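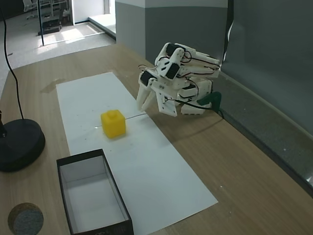 Figure 8. Arm folded forward over the paper sheet, yellow cube and open box in place.

Section 4: Setting Up the Table and Checking the Rest Position

By Chantelle Steyn
2020-08-24
5 min read

This section covers the Pandbridge desktop arm after assembly. You should have finished the wiring in Section 3 and have the arm powered off. If you printed the links before January, check them against the revised parts list first. The old upper link binds on the servo horn.

4.1 Table layout

1. Place the base on a flat table. Leave enough room behind it that the cables are not pressed against a wall or panel.
2. Lay a long sheet of plain white paper across the table, under the reach of the gripper. The angle of the sheet does not matter.
3. Tape down the corners if the sheet slides. Use matte tape.
4. Set the yellow cube on the paper, stud side up.
5. Put the open box within reach of the arm. It can sit partly on the paper and partly on the table.

Note: Any box with low sides will do. Take the lid off completely. A hinged flap will catch the gripper on the way out.

4.2 Cable check

1. With the power off, move each joint by hand through its full travel. Go slowly. The servos resist when turned from the outside.
2. Watch the thin red and black wires at the upper joints. They should loop loosely around the servos and run down the side of the arm to the base.
3. If a wire goes tight at any point, cut the tie nearest that joint and give it more slack.
4. Tie the bundle again near the base only.

Caution: Do not turn the base by pulling on the gripper. The printed fingers crack at the root, and a replacement pair takes most of an evening to print.

4.3 Rest position

1. Fold the arm forward by hand until the gripper hangs over the paper with both fingers pointing down and forward.
2. Hold the upper link and switch on the power. Let go when the servos take the load.
3. Open the set-up screen and read the shoulder and elbow values. On our bench unit they are 693 and 933. Yours will differ a little depending on how the horns were seated.
4. Check the clearance under the fingertips. They should hover over the paper without touching.
5. If they touch, raise the elbow value in steps of 8 until they clear.
6. Press Save Rest. The values are kept when the power is off.

Note: Santino Barrientos found that a full power cycle is needed after saving on boards from the Raltside batch. Other boards take the new values at once.

4.4 First pick

1. Run the Slow Pick routine with the speed set to 38.
2. Keep one hand on the power switch and the other away from the arm.
3. If the fingers close to one side of the cube, move the cube, not the base. Mark the good spot on the paper in pencil.
4. Repeat from the saved rest position before changing any other setting.

Caution: A servo that hums at rest is carrying too much load. Switch off, let it cool and go back to 4.3.

Related sections
Section 3: Wiring the Servo Chain
Section 5: Gripper Finger Replacement
Replacing a Bartoš Servo Horn
Varkemdale Workshop Notes: Printing Stronger Brackets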